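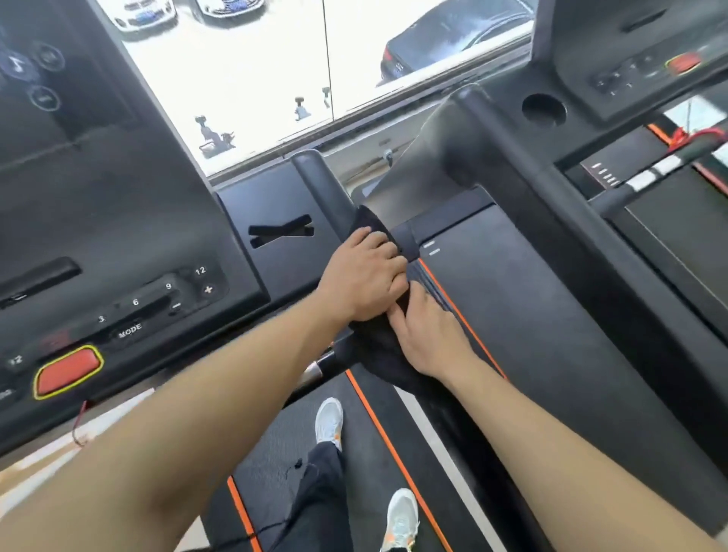 Perspiration damage is the gradual wear of exercise equipment caused by salts and acids in human sweat. Chlorides left on a surface draw moisture from the air and attack steel beneath paint or plating, usually starting at welds and bolt heads. On treadmills, deposits build up on the parts users touch or lean over, including the console and the upright posts. A post can be wiped with a folded cloth wrapped around it and held in both hands, which covers the curved surface in one motion. Recessed trays in the console hold residue longer than flat areas.

Testing
Coated samples are exposed to artificial sweat for 100 hours and rated on a scale of 0 to 9. Jozefína Procházka proposed a longer cycle for frames used in public gyms, with inspection after 4,000 hours of service.

See also
Galvanic corrosion
Powder coating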